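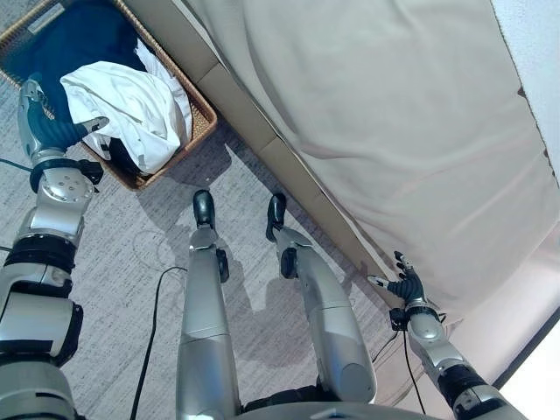 Chapter 21 is about the laundry between the bedroom and the machine. Short stretch, lots of mistakes. Most course books skip straight to water temperature and detergent, and by then half the damage is done. The sort starts where the clothes come off, or where they get picked up, usually on the carpet next to a bed. Look at the basket: dark navy clothing heaped toward the back, one crumpled white piece lying on top. Could be a shirt, could be a towel, you'd have to pick it up to know. Navy under white is a mixed basket. Mixed is fine for carrying. Mixed is not fine for washing, and the person who loads the machine is often somebody else, in a hurry, tipping the whole thing in.

So we start here and work toward the laundry room. Chapter 22 does the machines.

What you need before you start

You should have read the fiber chapter. If you skipped it, go back and do at least the care label table, we use it from the second section on. You also want a basket, a bed to work on, and a pile of real clothes. Real ones, worn ones. Folded practice towels teach you nothing about sorting.

Words used in this chapter

Load – what goes in the machine together. Not the same as what's in the basket.
Pull – taking one piece out of a pile without dragging the rest.
Open check – spreading a piece far enough to see both sides, the label and the pockets.
Stray – a single piece in a basket of something else. One white thing in with the darks, one dark sock in with the sheets.
Bleed – dye leaving one piece and landing on another.
Rest pile – everything you couldn't decide on. Should be small. If it isn't, your light is bad or you're tired.

21.1 The basket

Pick the basket for the room and the walk. Bedroom pieces are light and bulky, so wide and shallow beats tall and deep. In a tall hamper the bottom third never gets looked at. Things live down there. A shallow one lets you see most of what you've got, and you can get a hand flat under a pile and lift.

Woven baskets are kind to look at and hard on knits. A broken end of weave will catch a sweater and pull a loop out of it. Run your palm along the inside before you load, every time, all four walls and the corners. Line it with an old pillowcase if anything scratches. Solid walls wipe clean, but hold damp, so no wet towels left sitting.

Set it down close to the bed and let it stay there. Students move the basket constantly. Kick it along with a foot, lift it onto the mattress, put it back. Every move tips the pile, and a tipped pile hides its strays. Basket on the floor, against the bed, then you move.

And never on the clean bedding. The underside of a laundry basket has been on every floor in the building.

21.2 Pulling a piece

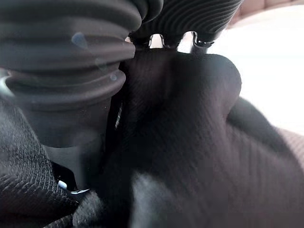

One piece at a time. Sounds too slow, isn't. Grab a fistful and you get a sleeve, half a pant leg and a sock that drops behind the bed. Then you stop and look for the sock.

Get hold of the thick part. Shoulder seam on a shirt, waistband on pants, hem on a towel. Don't lift by a cuff or a strap, those stretch, and a damp knit stretches a lot. If the piece is tangled, follow the fabric down with your other hand till you feel where it's caught. Free it there. Yanking from the top just tightens it.

Darks are the hard ones. Black, navy and charcoal all look the same in a heap, and folds swallow the edges so you can't tell where one garment stops. Two ways around it. Feel for the change in cloth – jersey next to twill is obvious to the fingers even when the eye gives up. Or pull from the outside of the heap inward, never out of the middle.

Keep your pinch flat and wide. Fingertips alone leave marks on velvet, and on some brushed cottons. Zippers and hooks get closed before the piece goes anywhere, otherwise they find the nearest lace.

Try it – 21A

Partner work. Partner piles dark clothes in a basket while you look away. You pull them with eyes closed, naming the cloth as you go. Jersey, twill, fleece, denim, rib. Write down which ones you got wrong. Swap. Most people miss fleece turned inside out, and are very sure about it.

21.3 The open check

Every piece gets opened. Lay it on the bed, or on an old sheet over the bed if the bedding is staying. Front, back, label, pockets. Then it goes to its load.

Pockets first realy. A tissue in a dark load is the classic, and you'll be picking it off for a week. Pens, lip balm, coins. A pocket check takes a second or 2 and nobody has ever regretted one.

Labels next. Two kinds matter here. The care label sewn in by the maker, with the wash symbols, see the table in the fiber chapter. And the house tag, if your workplace uses them, a small numbered tag that says whose it is or which room. House tags fall off. When one turns up loose, stop and match it before you do anything else. A loose tag in a pocket of your apron is a lost shirt by afternoon.

Stains get marked, not scrubbed. Safety pin beside the spot, or a clip. Don't rub at it on the bed. You'll push it deeper and you might push it through.

From the field

Desmond Benavides ran linen at the Lorville, a residential hotel, for most of his working life and trained a good many of the people who later trained us. His notes were typed up and passed around. The part on bedside sorting, as he wrote it:

"Whites come off the top before you lift the basket. I don't care if you are only going down the hall. Take the white piece off, give it its own side of the basket or its own bag, then lift. One month, it was May, we turned 21 pillowcases the color of weak tea because one brown robe rode along with them. The robe was fine. The robe is always fine."

He also kept a count, on the back of old room cards, of how many pieces went through one floor before a stray reached a machine. His best run was 600. He wanted 1,000 and retired without it.

21.4 Whites
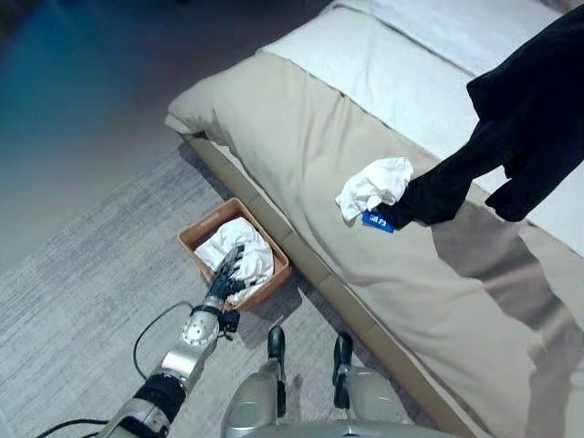
White cloth shows everything, so handle it like it does. Clean hands, and check your sleeves too, dark sleeves shed. Lint from a new black sweatshirt will sit on a white towel all through the wash and come out the other side.

A basket of whites only is the goal. Towels, sheets, plain cotton shirts with no trim. Watch for:

white with a colored stripe or piping
white with print on the chest
cream and ivory, which aren't white and come out worse for being treated like it
white with stretch in it, hates heat, yellows
anything brand new

Cream is the one that gets people. Set a cream piece against a white one in daylight, by the window, and you see it right away. Under a warm bulb, hopeless. If the room has only a lamp, cream goes in the rest pile and gets decided later.

Don't pack whites down. It's tempting, there's always one more towel and it nearly fits. Pressed cotton creases, and damp cotton pressed together goes sour fast. Loose to the rim is full. Past that, second trip.

Bedding you're leaving on the bed stays out of the way. Fold the sheet back over the duvet, smooth the side you're working on, keep dirty pieces off it. If you need the surface, put something down.

21.5 Loads from one bedroom

A single bedroom normally gives you whites, darks, and a middle group of everything else. Towels can go with whites if they are white. Denim goes with darks, first few washes on its own. Anything marked hand wash gets a bag with a note, and the note says what the piece is, what's on it, and your initials.

Worked case. One bedroom, guest named on the sheet as Estel. In the basket: four navy T-shirts, a white bath towel, a pair of black sweatpants, a cream blouse, a red scarf, no label. The towel comes out first. T-shirts and sweatpants together, darks. The blouse is rest pile till you get it to a window. The scarf with no label gets a bleed test – damp white cloth, pressed on a hidden corner, count to 21, look at the cloth. Color on the cloth means it washes alone.

Second room, name on the sheet is Fuchs. All white, basket nearly full, one grey sock somewhere in it. You find the sock by opening every piece. That's the whole method. Socks ride inside pillowcases and in the corners of fitted sheets, so turn the corners out.

Check yourself before 21.6

Take your own laundry tonight. Sort it by the bed using the steps above and write down each stray with where you found it. Bring the list. We use it in 21.6, where the loads get written up on the Lilix sheet, one line per load, and it goes a lot quicker with your own strays in front of you then with made-up ones.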